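# Kesero 桌面级双臂工作单元(共享工坊版)

设备编号:Firnik 工坊 4 号位
文件更新日期:2025年2月26日
设备负责人:Gifty Mensah
技术审核:Chaminda Sultana

## 一、设备概述

Kesero 工作单元由 Firnik 共享工坊会员自行设计并组装,供会员开展小型物件的抓取、分拣与装配试验。本单元采用双臂布局,两臂分别安装于中央立座两侧,末端配备电动平行夹爪。控制柜、急停回路及上位机软件均由工坊统一维护,会员可在预约时段内使用,也可参照本页所列资料在家中或其他工坊自行搭建同类设备。

本单元适用于教学、算法验证及个人项目开发,不适用于连续生产,亦不得用于食品、药品及易燃物的处理。

## 二、适用范围

- 塑料积木、小型注塑件及标准紧固件的拾取与放置
- 浅托盘内散放物件的识别与分拣
- 双臂协同动作的编程练习
- 遥操作示教及轨迹回放

单件负载最高可达 338 克。超出此范围的物件,应改用工坊内的 Pathirana 型单臂设备,并另行预约。

## 三、主要参数

| 项目 | 规格 |
|---|---|
| 机械臂数量 | 左、右各一 |
| 作业半径 | 1000 毫米 |
| 末端执行器 | 电动平行夹爪,手指可更换 |
| 通信方式 | 有线以太网,夹爪单独走线 |
| 安装方式 | 立座落地,螺栓固定 |
| 控制软件 | Kesero 控制台,中文及英文界面 |

立座底板预留螺栓孔。地面不允许打孔的场地,可选用配重底板,但须降低运行速度,具体限值见随机手册。

## 四、工作区布置

工作区应设于平整、浅色或灰色的硬质地面,照明以顶部均匀光源为宜,避免强光直射光面塑料件。地面以深色胶带划分方格,作为物件摆放及坐标校核的参照。胶带应贴实压平,交叉处如有翘起或偏移,应在标定之前重新粘贴。

立座置于网格上沿居中位置,物料托盘置于其正前方,并与中央纵向胶带对齐。托盘应选用敞口、浅壁、四壁内倾的塑料制品,以便夹爪手指自上方进入。初次调试时,建议在托盘内放置少量形状各异的积木,彼此不得叠压,待单件抓取稳定后再逐步增加数量和堆叠程度。

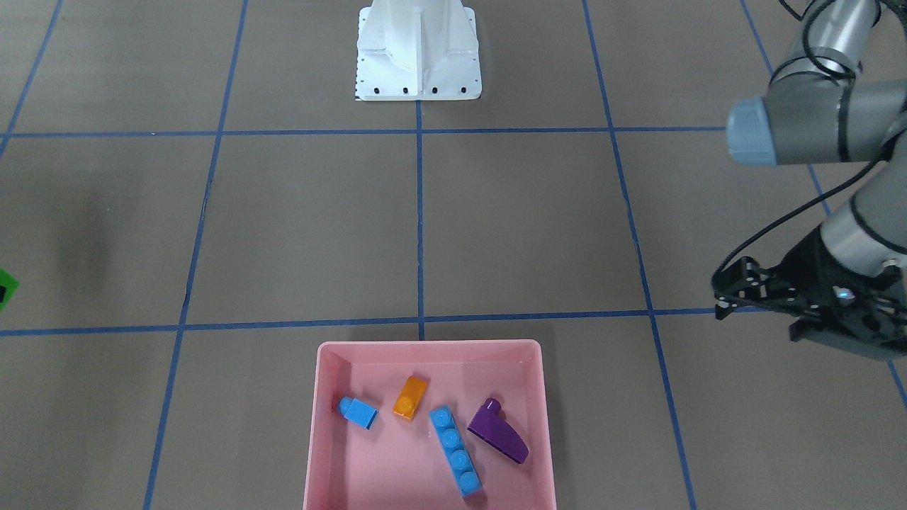

夹爪进入托盘之前,应先在待机点停留,由操作者确认手指朝下且未夹持任何物件,再执行下降指令。待机点的高度由会员按所用托盘自行设定,设定值须存入个人配置文件,不得覆盖工坊的公共配置。

线缆沿臂身外侧敷设至腕部,转弯处应留有足够余量。任何一个关节在全行程内转动时,线缆均不得绷紧,也不得垂入托盘上方区域。自行搭建者常在此处节省线长,以致腕部旋转受限,请在裁线前以实际姿态量取。

## 五、自建资料与供应方式

会员及外部搭建者可向工坊申请以下资料:

1. 立座及底板加工图
2. 夹爪手指的三维打印文件
3. 电气接线图与端子表
4. 网格划线尺寸图
5. 标定程序及使用说明

套件由 Sodville 零件室代为备料,内含立座外壳、底板、紧固件及线缆,不含机械臂本体和上位机。首批套件已全部发放,第二批计划于七月开始登记,每位申请人限领一套。夹爪手指属易损件,可单独申领,每次不超过 9 副。

## 六、标定与维护

每次开机后须执行一次零位检查。更换夹爪手指、移动立座或重贴地面胶带之后,须重新进行完整标定,并在设备日志中登记操作者姓名及标定结果。标定偏差超出手册限值时,应立即停止使用并通知设备负责人。

日常维护内容如下:

- 使用前检查夹爪外壳螺钉有无松动
- 清除托盘及地面的碎屑,地面不得使用含蜡清洁剂
- 检查急停按钮能否正常锁止与复位
- 使用后将双臂退回收纳姿态,再切断动力电源

关节润滑及减速器检查由工坊技术人员负责,会员不得自行拆卸臂身。

## 七、安全要求

设备通电期间,人员不得进入网格区域。如需整理物件或调整托盘,应先按下急停按钮,待双臂完全静止后方可伸手操作。与试验无关的物品应在运行前移至双臂行程以外。未满十八周岁的会员须由持证会员全程陪同。

首次使用者须完成工坊组织的上机培训,经 Chaminda Sultana 签字确认后开通预约权限。使用自编程序者,首次运行应采用低速模式,并由另一名持证会员在场监护。

## 八、预约与联系

预约请通过 Firnik 会员系统提交,选择“4 号位”并注明试验内容、所用物件及是否使用自备夹爪。自备夹爪须提前送检,检验项目包括重量、接口尺寸和线缆固定方式。资料申请、套件登记及故障报修,请与 Gifty Mensah 联系,或将书面申请交至工坊前台。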